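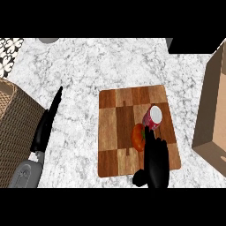
Handout 6: Setting up and checking the two-arm worktop cell

Hegedűs — Plirneck course notes, first issued in July

6.1 Scope

The cell has two arms, a left and a right, sharing one worktop. It exists twice: as hardware in the Cistero bay and as a simulated kitchen used for practice and for testing changes. The worktop, cutting board, basket and open box are modelled in the simulation, and the basket and box are treated as fixed obstacles in both versions. These notes cover setting up the cell, the weekly check, and the finger change. Task programming is in Handout 7.

Work through the simulated cell first. A setting that fails there must not be copied to the hardware.

6.2 Base frame and arm positions

The worktop frame has its origin at the front left corner of the counter. X runs to the right, Y runs away from the arms, Z is up. The two arm bases are 586 mm apart, measured between the centres of the first joints. Enter this value in the cell file before anything else is loaded. If it is wrong, each arm will still pass its own checks and the fault will only show when both arms work near the same object.

To set the frame on the hardware:

1. Fit the pointer to the right arm and touch the three reference marks in order.
2. Repeat with the left arm, using the same marks.
3. Compare the two sets. A difference of more than 1 mm on any axis means the bases have moved or a pointer is bent.
4. Save the frame under a new number. Do not write over the old one until the weekly check has passed.

In simulation, steps 1 and 2 are replaced by reading the frame from the Grostari scene file. Step 3 still applies.

6.3 Contact between finger and object

The usual test puts a can on its side next to a tomato on the board and brings the right gripper in from the near side. The opening picture has the tip of one finger against the lower edge of the can, with the tomato almost touching it. This is a hard case for the contact settings. The can is rigid and may roll; the tomato has to be given a lower stiffness or the solver will push it away at the first contact.

Check the following in the simulated cell:

— the finger surfaces do not sink into the can or the board
— the can does not start to roll before contact
— the tomato stays at rest when only the can is touched
— the left gripper holds its waiting pose while the right arm moves

If the can jumps, halve the time step and run again. If it still jumps, look for a collision shape that is larger than the visible one. The fingers are the usual cause, as their shapes are simplified near the joints.

6.4 Weekly check (hardware)

Isolate the arms before reaching over the worktop. Then:

1. Wipe the fingers and look for cuts or flat spots on the tips.
2. Move each finger by hand through its full travel. It should not catch.
3. Check the wrist screws against their paint marks.
4. Restore power and run program 192 at low speed, one arm at a time.
5. Run program 1591 with both arms. It brings the grippers to their closest allowed spacing and holds them there.
6. Write the result in the cell log, with the frame number in use.

Fault code 2137 during step 5 means that the two arms disagree about the shared frame. Go back to 6.2. Do not clear the code and carry on.

6.5 Changing a finger

Change fingers in pairs. Remove the palm cover, release the pin, and draw the finger out straight — twisting it damages the seat. After fitting, set the closed position again and repeat steps 2 and 4 of the weekly check. A new pair also needs its length entered in the cell file for the simulated arm, so that the two versions of the cell stay matched.

Last updated: 15 Nov 2025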